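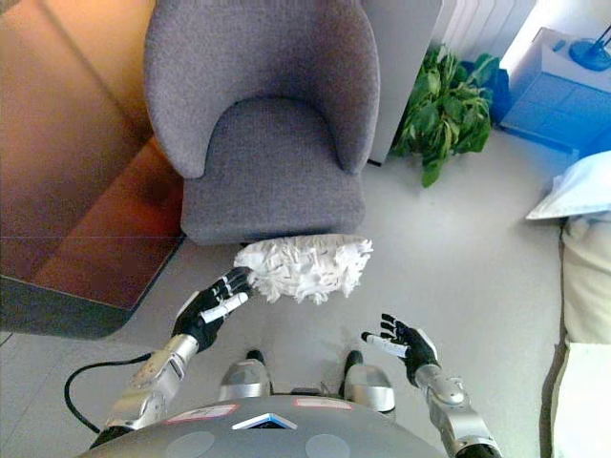

Lositz planner: frequently asked questions

Applies to Lositz 5 with the Skernby perception package. Last revised 20 June 2026. Maintained by Noman Qureshi and Ojārs Lūse.

What does Lositz do?

Lositz takes a segmented point cloud and a target, and returns joint trajectories for two arms and a trunk. It doesn't drive motors. Trajectories go to whichever controller you have configured; most sites use the Fulico whole-body controller, and the defaults assume it.

Which frame are grasp poses expressed in?

The pelvis frame, at the timestamp of the cloud. Releases before 5 used the head camera frame. If your grasps are offset by a constant amount after upgrading, check for a leftover camera transform in your launch file before you recalibrate anything.

How does the planner treat soft objects?

A soft object has two volumes. The outer volume covers everything the segmenter assigns to it, loose fibres included. The core volume is what remains after erosion. Fingers may pass through the outer volume and must close on the core. Set the erosion depth with soft_core_margin, in millimetres. The default is 5. For shaggy microfibre this is too small and the planner will propose grasps that close on strands only.

The robot sees its own hands as obstacles. Why?

The self-filter is running on stale joint states. It needs joint positions stamped within 47 ms of the cloud; older ones are discarded and the filter passes the points through unmodified. A warning is logged once per session, so it is easy to miss. Run lositz_check --self-filter with both hands in view and look at the residual count. Anything above 276 points means a timing fault or a wrong hand model. White fingertips on a black hand are not a problem in themselves, but some depth sensors return noisy edges where the two meet. 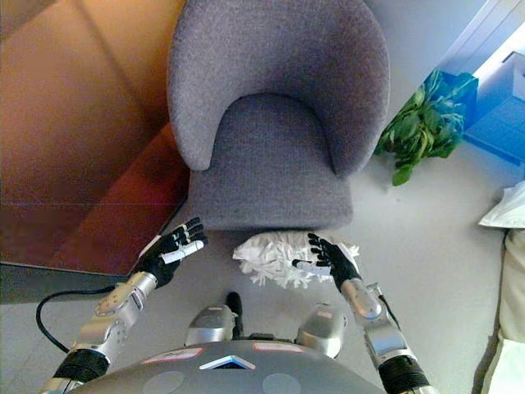
Can I plan close to furniture?

Yes, with care over clearance. Upholstered pieces such as armchairs can be tagged compliant, which lowers the clearance on the forearm and the back of the hand. Fingertips keep the full clearance in all cases. Do not tag tables or cabinets compliant. Glossy table tops often leave holes in the cloud, and the planner reads a hole as unknown space. Unknown space is treated as occupied below the height of the trunk and as free above it — change this with unknown_policy if it does not suit your room.

Are cables on the floor modelled?

No. A thin cable is normally removed by the outlier filter along with other small clusters. Loosening the filter keeps the cable but also keeps floor noise, and planning time rises sharply. Prys Mathias has a separate cable layer on the development branch. It marks keep-out strips for the feet and does nothing for the arms.

Why does the second hand move when only one is grasping?

With support_hand set to auto, the idle hand is placed open beside the object, ready to steady it or take it over. It is not required to make contact. Set support_hand to off to hold the idle arm at its current posture. Balance limits still apply when it is off, so some low targets become unreachable. 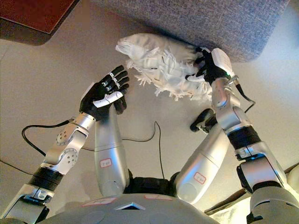
White shaggy item gripped in the right hand, left hand open beside it.

How do I stop the legs appearing in the collision map?

Add thigh and foot links to self_filter_links. They are left out by default for compatibility with fixed-base set-ups. In a steep downward view the thighs take up a large part of the lower image, and an unfiltered thigh will block most grasps near the feet.

What does "no core found" mean?

Erosion removed every point. Either soft_core_margin is too large or the object is too sparsely sampled. The segmenter wants at least 2,000 points on a soft object. Move the head closer or accumulate more clouds while the robot is still. Do not accumulate during trunk motion.

Can I replay a failed plan?

Yes, if logging was enabled. Use lositz_replay with the session file. Replays are deterministic provided the seed was stored. Session files written before the November release did not store it, and the conversion script by Bořivoj Baláž cannot recover it.

Where should I report a fault?

Use the tracker and attach the session file, the launch file and the output of lositz_check. Reports without a session file are closed after 47 days. Questions about the Fulico controller go to Ynyr Jenkins.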